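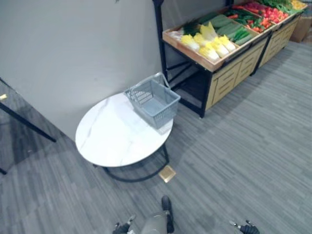
Our Feklow in the veg corner, grippers down, basket still on the table.

I've had the Himell Feklow on hire in our little shop since December, and I've been putting off this review because I keep changing my mind about it. It's a two-armed robot that's meant to fetch and carry baskets and do a bit of light shelf work. We pay 370 pounds a month, plus a deposit of 3234 pounds (gulp). For the first few weeks I was telling everyone who'd listen how brilliant it was!

And it was, mostly. Set-up took an afternoon, the Plalico app is easy enough once you've found where they hid the map, and it learnt its way round the displays quicker than I did when we moved in. It's gentle with the cabbages too, which I wasn't expecting after the video on their website where it more or less throws a melon.

Then came the basket business. The job is simple: go to the round side table, take the basket by the handle, bring it to the till. One morning it took hold of the handle, lifted, and stopped dead with the basket in mid-air. No beep, nothing on the app. I stood there for a good minute thinking it was having a think. Then the gripper just opened and down went the basket, with me reaching underneath it like an idiot. It was only plastic and it was empty, so no harm done, but I'd have felt differently about a basket of tins.

I rang Himell, who were friendly, and they had me send over the log. The error was code 11, "grip timeout". If the arm stalls for long enough, the hand lets go so the motor doesn't overheat. I can see the sense in looking after the motor, but surely it should put the thing down first? Or at least make a noise!

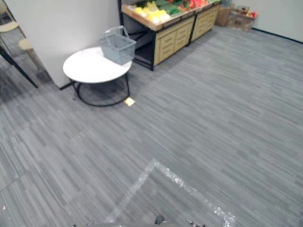 So I spent an evening after closing trying to get it to do it again. I ran the basket job 16 times and had the fault on three of them, every one with the basket sitting a bit over the edge of the table. Put it square in the middle and it behaved perfectly. My guess is that the arm comes in at a funny angle when the basket hangs over and then can't find a way back out, but I run a greengrocer's, so take that with a pinch of salt.

While I was at it I tried the stop button in the app. It works, but there's a lag, long enough to say "stop, stop, stop" out loud. The proper red button on the back is instant, so use that one and make sure whoever's on shift knows where it is. The manual doesn't mention it until well past the bit about changing the voice. (We've called ours Kettle, by the way, as it clicks when it's warming up.)

Himell have sent an update that's supposed to lower the arm before the grip lets go. I've had one stall since, and it did lower it, slowly, with a warning tone. Better! I still don't let it near the basket when we've got customers in, and it's had no glass jars to carry at all.

Three stars for now. I'm keeping it on until the hire's up for renewal, and I'll come back and add to this if the fault does.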